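Pond Dipping at Palldale: Frequently Asked Questions

Please read through this page before you call or write. Most of what families and group leaders ask us is covered here. If you're coming with a school class, there is a separate sheet with the bus directions, and you should have received it with your booking.

What is pond dipping?

You pull a net through the water, empty it into a container of pond water, and look at what you caught. Then you put everything back. The catch is usually small: water boatmen, snails, damselfly larvae, beetle larvae, scuds, and in spring a lot of tadpoles. Now and then someone gets a newt or a crayfish.

Where do we go when we arrive?

Park in the gravel lot off Tirport Road and walk down the path on the left side of the barn. The path is 574 steps from the gate to the dipping dock if you're an adult. Younger children like to count it and never get the same number. The dock is the one with the railing. The other one, on the north side, belongs to the canoe club and isn't ours to use.

Do we need to book?

Groups do. Families can come any time the gate is open, but if a school class is on the dock you will have to wait or use the shallow bank by the willows. Classes are finished by lunchtime, and the afternoon is generally quiet.

What does it cost?

Families pay nothing. Groups pay $35 for a session, which covers the nets, the guide sheets and one of us on the dock with you. A session runs 2 hours.

How old do children have to be?

There is no lower limit, but we ask for one adult for every 3 children on the dock, and one adult for each child who is still unsteady on their feet. Three- and four-year-olds often do better at the bank, where they can squat down and see the water without leaning over anything. An adult needs to be within arm's reach of any young child near the water the whole time, including when you are looking at the catch.

What should we wear?

Old shoes with a back to them, or rubber boots. Flip-flops come off in the mud and we have quite a collection in the barn. Long pants are a good idea from June on, when the nettles along the path get tall. Bring a change of socks for each child and one for yourself.

Can we bring our own nets?

Yes, as long as they're clean and completely dry. Nets, boots and buckets can carry snails, plant fragments and disease from one pond to the next without anything showing. If your gear has been in other water recently, scrub off the mud at home, rinse it, and let it dry all the way through before you come. Felt-soled waders are not allowed at all.

What kind of net works best?

A fine white or pale mesh with a flat front edge. The flat edge lets you sweep along the bottom or through the weeds, and the pale mesh makes it easier to see what's clinging to it. Aquarium nets from a pet store are fine for small hands, though the handles are too short for the dock. The butterfly nets sold in toy aisles tear on the first stick.

What do we put the animals in?

Something wide, low and light in color. White is the usual choice, but a light blue or pale yellow works nearly as well. Dark containers make everything harder to find. A dish tub, a paint tray without the ridges, or the lid of a storage box will all do the job. Avoid anything that has held soap, paint or bleach, even if it has been washed.

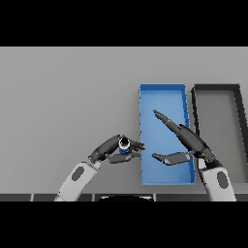 Blue tray with low sides, on a light gray tabletop (computer rendering).

Fill your container with pond water before you start sweeping. An inch or so is enough. Children tend to net first and look for water second, and by then the catch has been lying in a dry net in the sun. Keep the container in the shade and change the water if you're going to be looking for more than a few minutes.

How do I get the animals out of the net?

Turn the net inside out over the container and dip the end of it in the water. Most things will swim or drop off. Don't shake it and don't pick at the mesh with your fingers. Dragonfly larvae hold on tightly and their legs come off easily. Give them a moment underwater and they will usually let go. If one won't, leave the net lying in the water and come back to it.

Can we touch what we catch?

Some of it. Wet your hands first. Snails and tadpoles can be scooped up in a spoon or a cupped hand with water in it, for a short look. Please leave these alone:

Backswimmers. They look like water boatmen but swim upside down, and they can give a sharp bite.

Giant water bugs. Same warning, and it hurts more.

Diving beetle larvae. Long, with curved jaws. Don't keep them in with tadpoles either, or you'll have fewer tadpoles.

Crayfish can be handled by an adult who knows how to hold one behind the claws. Everybody should wash their hands afterward. There is a sink behind the barn, and hand gel doesn't get the mud off. If you have sunscreen or bug spray on your hands, rinse them at the sink before you touch the water too. Both are hard on frogs and tadpoles.

Can we take tadpoles home?

No. We know a lot of adults grew up with a jar of tadpoles on the windowsill, and we get asked this more than anything else. Everything caught at Palldale goes back in the same pond on the same day. In many places you need a permit to collect amphibians, and even where you don't, tadpoles raised indoors often do poorly and can bring disease back with them when they're let go. Come back in a few weeks and net some more. They will be further along, and the children can see the difference.

What about snails or plants?

Same rule. Duckweed travels home on boots whether you want it to or not, so please use the brush by the gate on your way out.

We have a pet turtle or goldfish we can't keep. Can it go in the pond?

Please don't. Two of the goldfish that were left here grew very large and did real damage before we got them out. Call a pet store or a reptile rescue. Some of them will take animals back, and the rest can usually tell you who will.

When is the best time of year?

It depends on what you're after. Frog eggs show up first, in jelly clumps along the north bank, and those should be looked at but not netted. Tadpoles come after that. By early summer there are more insects than anything else, and you may see a dragonfly larva climb out on a reed. August is warm and the water is low and green. There's still plenty to find, but the smell bothers some people. In winter the dock is closed.

What happens if it rains?

We go ahead in light rain. The animals don't mind, and you'll often have the whole dock to yourselves. We close for thunder, high wind, and for a day or so after a heavy storm while the water clears. A closed sign goes up at the gate. Groups will get a call, and can pick another day without paying again.

Is there a guide to help us identify things?

There's a box of laminated sheets at the dock. Take one and put it back. We also sell the Kozłowski pocket key at the barn for people who want more detail. It is organized by number of legs, which is the easiest place for a beginner to start: no legs, six legs, eight legs, more than that. Children can use it if an adult reads the longer words.

A hand lens helps a lot. The cheap plastic ones are fine. Keep it close to your eye and bring your face down to the water. Most people hold it out in front of them like a detective and see very little.

Do you have anything for children who don't want to net?

Yes. Some children are happier drawing, and there are clipboards at the barn. The Gotodness trail starts behind the willows and makes a short loop through the wet meadow, with a good log for turning over about halfway along. Put the log back the way you found it, slowly, with one side first so that anything underneath can move out of the way.

Can we bring a dog?

On a leash on the path and the trail, yes. On the dock or in the water, no.

Is the site accessible?

The path from the lot is packed gravel with one fairly steep stretch near the bottom. The dock is level and wide enough for a wheelchair to turn. There's a lowered section of railing at the far end, with a long-handled net kept beside it. If the hill is a problem, tell us before you come and we can open the lower gate so you can park next to the dock.

Are there restrooms?

One, behind the barn, next to the sink. It's open whenever the gate is.

Can we eat there?

The picnic tables are under the oaks by the lot. Please don't eat on the dock. Wash hands first, and take your trash home with you, as there are no cans on the site.

My child fell in. What now?

It happens, and the water off the dock is waist deep on an adult with a soft bottom. Get them out, get them dry, and rinse off the mud at the sink. Cover any cuts after cleaning them. If they swallowed water and feel sick later, call your doctor and mention the pond. Let us know as well so that we can write it down. There are spare towels in the barn, on the shelf above the lost flip-flops.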